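2026-04-23 更新。改动集中在“透明瓶”和“桌边有人的时候”两节，其余各节只改了错字。旧的打印版请从冰箱门上撕掉。

# 在家里的餐桌和厨房用手持夹爪：家务这边要守的规矩

这一页写给在自己家里或者合用厨房里做手持夹爪录制的人。设备怎么校准、文件怎么上传，Wutent 的手册里有，照手册做。手册里不写的是抹布放哪儿、瓶子洗到什么程度、家里人在旁边怎么办、晚饭前怎么收。这些事原来散在 Imico 的几个帖子里，后来由 Corinne Dvorak 并成一页，我接着维护。

规矩分三种写法。写“必须”的，做不到就当天不录。写“应该”的，做不到要在记录表里注一笔。写“可以”的，随自己家的习惯。

## 开始之前

### 桌面

桌面必须先清、后擦、再摆。先把当天不用的东西全部挪走，包括钥匙、药盒、账单、充电线。擦桌子用拧到不滴水的布，从远端往自己这边擦，最后用干布再走一遍。木桌面上有水膜时反光很重，夹爪的垫片碰到水膜也会打滑。

上过蜡或者上过木油的桌面，当天不要录。油会沾到垫片上，再沾到杯子和瓶子上，洗起来很费事。给桌子上油的日子最好排在录制的后一天，晾足了再用。

桌布必须撤掉，塑料的也撤。夹爪尖很容易把桌布一起捏起来，杯子跟着倒。如果桌子本身怕刮，可以垫一张整面的软木垫或硅胶垫，四边要压平，垫子边缘不能正好落在摆东西的位置。

折叠桌要检查锁扣。推一下桌角，桌子晃，就先在桌脚下面垫好再说。用折起来的纸板垫，别用杯垫，杯垫会滑。

### 光

顶灯和窗光可以同时用，窗帘拉到哪里，一场之内不要再动。下午朝西的厨房光变得快，应该选上午，或者干脆拉上帘子只用灯。

正对镜头的白色柜门和冰箱门反光很强。能换个坐的位置就换个位置，不能换就算了，千万别往柜门上贴报纸。有人贴过，胶印用了一个星期才弄干净。

灯泡坏了，换同一种色温的。家里囤的灯泡混着装的，先把包装盒上的字看清楚再拧上去。

### 地面

椅子腿周围的地面也要看一遍。夹爪上的线如果是拖地的那种，线走椅子外侧，用魔术贴扎在桌腿上，不要用胶带粘地。地垫卷起来，猫和狗关在别的房间。宠物碗也要拿走，录的时候眼睛盯着手上，脚底下顾不到。

### 手

戴手套之前必须洗手、擦干，指甲边有倒刺的先剪掉。护手霜留到收工以后再抹。手上有伤口的当天不录，贴了创可贴也不录。

手表、手链和宽戒指摘下来，放进一个有盖的小盒子，盒子放在桌子以外的地方。以前有人顺手放在桌上，后来在垃圾袋里找了很久。

## 手套和绑带

Medrano 的传感手套分大小号，别硬套。指尖要顶到头，掌心不能有大褶。戴好以后握拳、张开，各做几下，再扣手腕上的绑带。绑带的松紧以能塞进一根手指为准。太紧手会麻，人自己往往过一会儿才察觉，所以录一段就应该松开歇一下。

手套怕水。要碰湿东西的活，例如从水槽里拿杯子、拧抹布、倒饮料，必须由不戴手套的人来做，或者把手套摘了再做。外面再罩一层一次性手套的办法试过，里面闷汗，读数也飘，现在不允许了。

清洁按下面的顺序：

1. 关电，拔线，等指示灯灭。
2. 用软毛牙刷把指缝里的面包屑、线头刷掉。专门备一支，柄上做记号，别和洗杯盖的那支混。
3. 用微潮的布擦外层。布上可以有一点点中性洗涤剂，之后换清水布再擦。
4. 翻腕口，让里面透气，平放。不要夹晾衣夹，也不要搭在暖气上。
5. 绑带单独擦。魔术贴的钩面积了毛，用细齿梳子梳。

漂白水、酒精喷雾、洗衣机、烘干机都不能用。浅色的手套洗久了会发黄，不影响使用，不用管它。

几个人共用一副手套时，每人自备一双薄棉内衬，用完自己带走洗。内衬上写名字。

## 桌上的东西怎么备

### 一般的杯碗

先查缺口。用指腹沿杯口和碗口走一圈，有一点扎手就换掉。夹爪捏缺口处受力很小，瓷片却容易从那里接着掉。掉下来的碎瓷混在面包屑里很难看见。

杯碗必须是空的、干的。需要重量时用干米或者干豆子装在密封小袋里，袋子放进杯子。米用完了封好，标上“录制用”，不要倒回米缸。

杯和碗不要叠着摆，除非当天的任务就是叠放。有把手的杯子，把手朝向要写进记录表。碗底有没有水，翻过来看一眼。

塑料碗比瓷碗轻，碰一下会跑。这不用纠正，录的时候也不要拿另一只手去挡。挡一下很自然，可是整段就作废了，还容易把另一样东西碰掉。

玻璃高脚杯不上桌。薄壁的茶杯也不上。家里长辈留下的东西，不管厚薄，都不上。

### 透明瓶

透明瓶问题最多，所以单独写。

标签应该全部去掉，或者全部保留。撕了一半的标签最麻烦，边会翘，会粘在垫片上。去标签的办法：瓶里灌满热水，拧紧，放一会儿，从边角慢慢揭。剩下的胶用食用油抹开，等一阵，再用洗涤剂洗掉油，至少洗两遍。洗完用干手指摸，还滑就再洗。

热水不能用刚烧开的。薄塑料瓶会缩，瓶身一歪，站不稳，这只瓶就不能用了。

瓶里面也要洗。装过果汁或酱油的瓶子，放一点干米，加水盖过米，盖上盖摇，倒掉，冲净。瓶颈里的圈用奶瓶刷。然后倒扣在架子上沥，盖子拧下来另外晾。盖子和瓶子没干就拧上，第二天里面一层雾，再过两天有味。

需要装水的任务，每瓶装 200 毫升，用量杯量，用冷水。热水会在瓶壁起雾。装了水的瓶子拧上盖后要倒过来看一看漏不漏，在水槽上方看。不用色素。以前有一回加了色素，木桌面上留了一圈，打磨以后颜色还是和别处不一样。

带棱纹的瓶盖比光面的好夹，也更容易藏脏东西。棱纹里的糖渍用牙刷竖着刷，沿着纹路走，横着刷刷不进去。瓶盖下面那一圈防盗环如果松了，就剪下来扔掉，别让它挂在瓶颈上转。

瓶盖拧到什么程度，要统一。练习用的标准很简单：用两根手指拧到拧不动为止，不上整只手。录“开盖”的那只瓶和录“搬动”的那只瓶分开放，免得拧紧的那只被拿去开，盖子没开，瓶子先从手里转出来。

瓶子倾斜的动作，起落都要放慢。桌子对面坐着人的时候，瓶口不朝人，瓶子也不从人面前扫过去，走桌子的空侧。瓶子旁边如果还有杯子或碗，先把瓶子抬高过杯口再横着移，放下时瓶底先有一边挨到桌面，再放平。

绿盖的透明瓶挨着一个浅蓝色的圆形物件（多半是杯口或碗口），这样摆，起手时要先往上抬，再往旁边走。

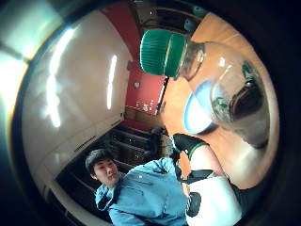

## 桌边有人的时候

家里录制很少能做到旁边一直没人。有人来拿东西，有人坐下吃早饭，有人在对面看。规矩如下。

### 事先说清楚

同住的人必须事先知道哪一天、哪一段时间、在哪个房间。口头说一遍，冰箱门上再贴一张条。条上写时间、房间、谁在录、结束后找谁。贴条用磁铁，磁铁离手套的盒子远一点放。

会被拍到的人要签同意表，表号 641。签之前让对方看一眼镜头能看到多宽。鱼眼镜头看得比人想的宽得多，坐在桌子侧后方的人也常常进来。许多人听说“只拍手”就答应了，看过以后又改主意，这完全可以，改了就照改的办，不要劝。

没有签的人路过，录的人停手，放下东西，等人走开，在记录表上写下这一段要删。未成年人的表由家长或监护人签，本人也要点头。本人不愿意，家长签了也不算。

签过的人在 7 天之内可以要求删掉有自己的片段，不用讲理由。收到要求的当天就要转给 Imani Calloway，由她回信确认删完。家务页这边只管转，不要自己动手删，容易删错。

### 坐在哪里

对面和斜对面可以坐人，紧挨着戴手套的那只手的一侧不要坐。手臂抬起来的时候，肘会往外撑，旁边的人端着茶就危险。

旁边的人杯子里有热饮的，不要放在操作的桌面上，放到柜台上去。汤锅、热水壶、刚出烤箱的盘子，同样不上这张桌子。

坐着的人可以看，可以说话，不要伸手帮忙。瓶子倒了让它倒，滚到桌边也不要抢。桌上没有贵重东西，也没有热的东西，掉下去再捡就行。这一条要在开始前说，很多人手比脑子快。

### 墙上和柜门上的东西

镜头扫到的地方，往往有家里的信息：冰箱上的体检单、日历上的电话、贴着地址的快递盒、孩子的奖状。开始前照着镜头的高度转一圈，看得见字的都翻过去或收起来。

相框可以转向墙。药瓶收进抽屉。墙上的开关和挂钩不用遮。遮了东西的，收工时记得还原，尤其是日历。Marisol Thibodeaux 家的日历翻过去以后忘了翻回来，牙医那次就没去成。

### 声音

录声音的任务，洗衣机和抽油烟机先停。不录声音的任务，洗衣机可以开，脱水的时候桌子会抖的话，等脱完再录。收音机和电视应该关。

电话响了，该接就接。先把手里的东西放稳，再摘手套。戴着手套按手机按不准，屏幕也会留下印子。

## 夹爪本身的日常照料

### 垫片

垫片每场之前擦一次，之后擦一次。用清水布，再用干布。发黏就说明沾了糖或油，用一滴洗涤剂，擦完要把洗涤剂擦干净。垫片上有裂口就换，一对一起换，单换一边夹起来会偏。

换下来的旧垫片可以剪成小块，垫在抽屉里的调料瓶底下防滑，挺好用。

垫片不要碰生肉、生鸡蛋和没洗的菜。如果碰到了，当场停，垫片拆下来丢掉，夹爪头按说明书消毒。这是“必须”，没有商量。

### 镜头

镜头只用镜头布。厨房里的纸巾、擦碗布、衣角都不行。镜头布单独装袋，和抹布放一起就会有油。

镜头上最常见的是炒菜的油雾。晚上炒过菜，第二天早上录，一定要先看镜头。看的办法是对着亮的窗口，看有没有一层灰蒙蒙的膜。平时不用时盖上盖子，收进柜子，不要挂在灶台边。

从冷的地方拿进来，镜头会起雾。放在房间里等它自己散，不要哈气，也不要拿吹风机吹。

### 螺丝和线

开合的手柄发涩，先看有没有卡米粒。米粒、芝麻和面包屑占了“故障”的大部分。用木牙签拨出来。缝纫机油、橄榄油、凡士林都不要滴，油会吃灰，最后流到垫片上。

螺丝松了用手册指定的那把扳手，拧到不晃为止。厨房抽屉里的万能工具多半会把螺丝头拧花。

线收的时候绕大圈，不要缠在手柄上。插头那一端先擦干净再入袋。

### 电池

充电放在客厅或者书房，必须离水槽、灶台和沙发都远一点，下面垫瓷砖或金属托盘。人睡觉之前拔掉。鼓起来的电池不要再充，也不要丢进厨房垃圾，放进铁罐，写上日期，送到收电池的地方。

## 收工

收工的顺序固定，熟了以后不用想。

1. 先把瓶子和杯子从桌上拿走，放进水槽旁边的盆里。
2. 夹爪断电，盖镜头盖，入箱。
3. 摘手套，刷，擦，翻腕口，平放。
4. 洗手。
5. 洗瓶子和杯碗。录制用的和吃饭用的分两池水洗。
6. 擦桌子，湿布一遍，干布一遍。
7. 记录表写完，当天写完。
8. 冰箱上的条撕下来，遮住的东西还原。

桌子还要用来吃饭的，第六步之后再用可以接触食物的清洁剂擦一遍。等干了再摆碗筷。

录制用的瓶子和碗放在有盖的箱子里，箱子外面写清楚。写清楚以后还是会有人拿碗去盛麦片，所以箱子放高处。真的被拿去盛了麦片，也不要紧，洗干净放回去，只是放过装饰胶和色料的碗绝不能再盛吃的，这种碗底下画一个叉，用油漆笔画。

## 记录表怎么写

记录表一页一场，放在桌子以外的地方写，用铅笔或者圆珠笔都行，水笔沾了湿手会花。

要写的有日期、房间、桌面材质、光、东西的清单、在场的人有没有签表、停手的次数和原因。东西的清单写到别人能照着摆出来为止。“一只瓶”不够，“透明瓶，绿盖，空”就够了。品牌不用写。

“原因”一栏请写事，不写评价。写“门铃响”“碗滑到桌边”“左侧有人经过”。不要写“不太顺”“状态一般”，过一个月谁也看不懂。

出了打碎、割伤、烫伤，必须另外写一张，当天打分机 1252 告诉 Juniper Holloway。小伤也要报。去年有两起都是洗杯子时割的，和夹爪没有关系，报上来以后才发现用的是同一批杯子，口沿都薄，后来整批不用了。

## 打碎了怎么办

先说“停”，所有人原地不动，光脚的人尤其不要动。离门最近的人去拿鞋和扫帚。

戴传感手套的手不碰碎片。把夹爪放到没有碎片的地方，摘下手套，换上厚的家务手套。大片用手捡，小片用扫帚，最后用浸湿的厨房纸按着地面一点一点粘过去。吸尘器放在最后，用完要看滤袋。

碎片包在几层报纸里，外面缠胶带，写“碎玻璃”或者“碎瓷”，再放进垃圾袋。桌缝和椅垫缝里也要查，用手电筒贴着桌面照，碎屑会亮。

地上如果有水，先处理碎片，再吸水。吸过水的布不要再用，直接丢。

这一场到此为止，当天不接着录。

## 合用厨房另外几条

Damholm 的合用厨房按这里的规定走，别处可以参考。

- 饭点让出来。早饭、午饭、晚饭时段不录，六月学生放假期间早上也不录，人多。
- 公用的锅碗不拿来录，除非问过，并且洗得比拿的时候干净。
- 冰箱里别人的瓶子，空的也不拿。
- 占了插座要贴条，写几点还。
- 水槽里的盆当天清空。
- 有人要用桌子，录的人让。时间排过也让，剩下的改天补。
- 钥匙还到原来的钩子上。

合用厨房里不认识的人比较多，同意表多备几张。拿不准某个人有没有签过，就当没签。

## 来信里问到的

**瓶壁里面有一道暗的印子，洗不掉，还能用吗？**
看摸起来怎么样，闻起来怎么样。里面没有味、倒扣没有东西流出来，就可以用，在清单上写“瓶身有暗印”。有味就丢。小苏打加温水泡一夜，多数能淡一些。

**木桌面颜色很暖，拍出来整片发橙，要不要铺白布？**
不要铺布。家里的桌子是什么颜色就是什么颜色。换了桌子要在记录表里写。

**人对着镜头坐，会不会影响？**
签了表就可以坐。正常坐着，不用摆姿势，也不用一直看着瓶子。

**手套指尖磨薄了能不能自己补？**
不能缝，针会扎到里面。寄回去换。等新手套期间停录，或者借同号的。

**能不能边做饭边录？**
现在的规定是不行。灶火、刀、热油三样只要有一样在用，就不录。Mavis Quintanilla 在整理冷菜和摆盘的那部分规则，写好以后会放在另一页，刀还是不包括在内。

**垫片闻起来有洋葱味。**
用清水布擦，晾一夜。还有味就再晾一夜。柠檬汁会让橡胶变硬，别用。

**孩子想试夹爪，可以吗？**
可以试，不录，不戴传感手套，拿塑料杯和空瓶试，大人坐在旁边。指头别伸到两片夹爪中间。

**抹布多久换？**
录制用的抹布每场换。擦垫片的、擦桌子的、擦碗的分三种颜色。白色的留给擦碗，脏了看得出来。洗抹布不加柔顺剂，加了以后布不吸水，还会在瓶壁上留一层滑的东西。

要补充或者改正的，写在打印版的空白处，或者发到 Imico 这一页下面。寄手套请用硬盒子，袋子会把腕口压坏。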